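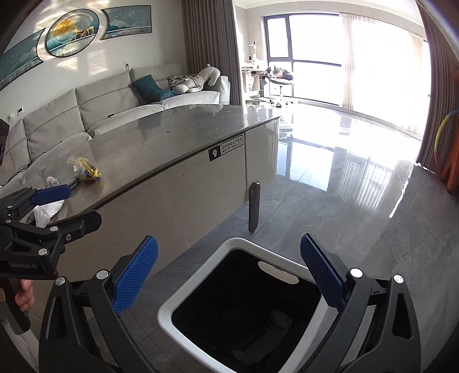
## 6. Replacing and checking the finger pads

This section covers the blue finger pads on the Trislow hand-held gripper. The two grippers of a pair are serviced the same way, one at a time. Allow enough time to finish both in one sitting, so that the pair goes back to work with pads of the same age.

Replace the pads after 298 hours of use, or earlier if the texture has worn smooth at the tip, if a pad has begun to lift at a corner, or if light items such as tissues and thin bags slip during pickup.

**Caution:** Stop recording and disconnect the battery before you start. The jaws can close under spring force when a pad is removed. Keep your fingers out of the space between them.

### 6.1 Removing the old pads

1. Open the jaws fully and fit the jaw block from the Furley service kit between them.
2. Wipe the jaws with a dry cloth. Dust and lint collect behind the pads.
3. Starting at the base of the pad, slide the plastic pry tool under the edge and work toward the tip.
4. Pull the pad off in one piece. If it tears, remove what is left with the pry tool. Do not use a knife.
5. Clean off old adhesive with isopropyl alcohol and let the surface dry for 2 minutes.

**Note:** Leave the round screw caps in place. They cover the joint screws, which are set at the factory and are not part of this procedure. If a cap is loose or missing, see Section 9.

### 6.2 Fitting the new pads

1. Check the part number on the bag. Pads for this gripper are marked 318. Pads marked 77 are for the older Kermani jaw and are too short.
2. Peel the backing and line up the base of the pad with the step in the jaw.
3. Press from the base to the tip and hold firmly for a slow count of 30.
4. Repeat for the other jaw, then take out the jaw block.
5. Close the jaws gently by hand. The pads should meet flat along their whole length. If one tip touches first, lift that pad and fit it again before the adhesive sets.

Leave the gripper overnight before using it with heavy items – light handling is fine after an hour.

### 6.3 Pickup check

Do this check with both grippers after every pad change.

1. Reconnect the battery and wait for the status light to turn steady.
2. Crumple a tissue and set it on a counter or table, with an open trash bin on the floor or on a low surface nearby.
3. Pick up the tissue with the first gripper, carry it over the bin and let go. It should drop cleanly without sticking to either pad.
4. Do the same with the second gripper.
5. Pass a tissue from one gripper to the other and drop it in the bin.

If the tissue sticks, there is adhesive on the pad face. Clean the face with a damp cloth and try again. If it slips, go back to step 5 of 6.2.

**Caution:** Do not use alcohol on the face of a new pad. It hardens the surface and shortens its life.

Write the date and the hours reading in the gripper's log. Used pads go in ordinary trash. Spare pads can be ordered from the Fistcombe parts desk in packs of four.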